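Planning and budgeting for a bench robot

How to put together a costed plan for a small arm on a bench, from first idea to signed order. It covers arms that handle light objects on a table. For anything inside a guarded cell on the shop floor, talk to Girish Rathore before you start, as the approval route is different.

Before you ask for prices

Write down what the arm has to pick up, where it picks it up from and where it puts it. Half a page is enough. Give the weight of the heaviest item and the width of the widest and narrowest. Then measure the bench, including the depth, and note what is above it. A shelf or a low light fitting has ruled out more than one arm that looked fine on paper.

Mark the reach on the bench with tape. Put a cross where the base will be bolted and draw the arc from there with a piece of string cut to the working reach given on the data sheet. Suppliers sometimes quote the furthest point the arm can touch with nothing in the gripper, so ask which figure you have been given.

Step 1: List everything under four headings

Arm and controller. Include the mounting plate, the cable between arm and controller, and any software licence. Check whether the licence is yearly.

Gripper. Price this separately even if it comes in a bundle. Fingers wear and get bent, and you want to know what a replacement pair costs by itself. Order a spare pair with the first batch.

Bench and fixings. Table, work surface, bolts, clamps, trunking, an emergency stop within reach of the operator's chair.

Test objects. Cheap, and nearly always left off the list. Buy them at the same time as everything else or you will lose the first week to people bringing in things from home.

Step 2: Choose the work surface

We use perforated panels for the table top. The holes let you bolt a board down, take it off and put it back in the same place. A plain top costs less and is easier to wipe, but every change of layout means drilling or clamping, and clamps get in the way of the arm.

On top of the panel we put a board that can be swapped. Glued timber boards from a builders' merchant are good enough. Our last one, with delivery and fixings, came to £709 for the full set of panels and boards for one bench. The Waston quote for a ready-made table was higher and did not include the boards.

Check the board for flatness before you accept it. Lay a steel rule across it in both directions. If light shows under the rule in the middle, send it back.

Step 3: Choose the test objects

Pick simple solid shapes in plain colours. You want some with flat sides, some round and some awkward. Cubes are easy. Cylinders are easy from above and can roll if they are knocked over. Stars are awkward, as the fingers can land on a point or in the hollow between points, and they are useful for exactly that.

If a camera will be used to find the objects, get more than one shape in the same colour. Otherwise you cannot tell whether the software has learned the shape or just the colour. Lenka Hrubý keeps a list of suppliers. Toy blocks are fine.

Step 4: Get quotes

Ask for at least 2 written quotes for the arm. Send both suppliers the same half page and the same drawing. Ask each of them for:

Price with and without the gripper
Delivery time to our door
Length and terms of the warranty, and who pays carriage on returns
Price of a spare finger pair
Whether training is included, and for how many people

Brelik and Gebru both reply by email and will hold a price if you ask. Get the expiry date in writing. Juraj Matoušek can look over a quote if the small print is long.

Step 5: Add the costs that are not on the quote

Electrical work, if the nearest socket is on a shared circuit. Someone's time to write the risk assessment. A computer, if the controller needs one – an old office machine usually will not do. Add 15 per cent to the total for things you have missed. If you do not spend it, it goes back at the end of the year.

Allow 2 days for setting up. That is enough for bolting down, cabling and the first slow runs with the speed limit on, but it leaves no room for a missing part, so open every box and check it against the packing list when it arrives.

Step 6: Send it in

Put the four headings, the quotes and the taped-bench drawing in one file and send it to Paraschiva Ciobanu. Requests received by 12 November 2019 go into the current round. After that they wait for the next one. Say clearly which items could be left until later, as a request that can be split is easier to approve in part. 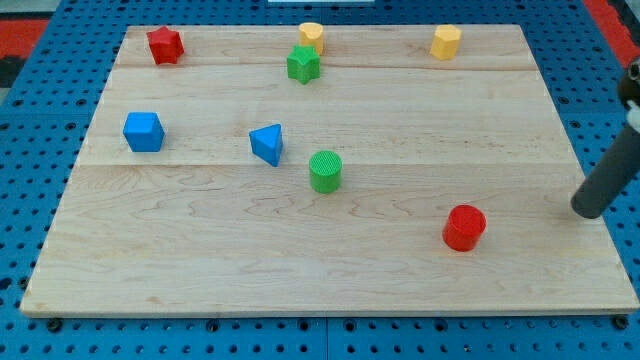
Westidari Bench Automation Team

Shape blocks on a timber board that appears to be bolted down, with the perforated top showing round the edges. Leave this much clear board between objects when you work out sizes, so the finger can come down beside a block without touching its neighbour. Questions about boards and panels go to Kazimír Kratochvíl.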